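Kleinkram auf dem Schreibtisch: offene Schachtel oder lieber mit Deckel?

Ataberk Bayram
Hallo zusammen! Ich räume gerade mit Begeisterung meinen Arbeitsplatz um und bin bei den kleinen Sachen hängen geblieben. Die Tischplatte ist helles Holz, darauf liegt eine Papierbahn als Unterlage, und alles Kleine soll in eine schwarze Schachtel mit weißem Innenraum. Gefällt mir richtig gut, weil man sofort sieht, was drinliegt!

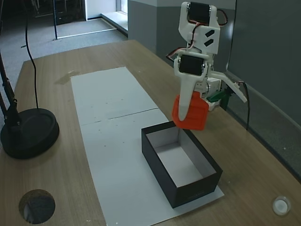

Oanh Đồng
Offen lassen, unbedingt! Ich hatte jahrelang Schachteln mit Deckel, und auf dem Deckel stand nach 2 Tagen immer irgendwas drauf. Seit die Deckel weg sind, landet bei mir alles gleich am richtigen Platz — und das Aufräumen am Abend dauert keine 5 Minuten mehr. Weißer Boden ist super, darauf findet man sogar Büroklammern wieder.

Berkay Keskin
Deckel, wegen Staub.

Tülin Özkan
Kommt auf den Inhalt an. Was du täglich anfasst, offen, den Rest zu und ab ins Regal. Zur Unterlage noch ein Tipp: Nimm Papier von der Rolle, dann hast du keine Naht in der Mitte, an der alles hängen bleibt. Meine Rolle ist 56 cm breit und hält ewig! Flecken auf Holz würde ich vorher mit einem leicht feuchten Tuch probieren, bevor du irgendein Mittel draufgibst. Und die Lampe nach hinten links, falls du Rechtshänder bist — das macht beim Basteln wirklich viel aus.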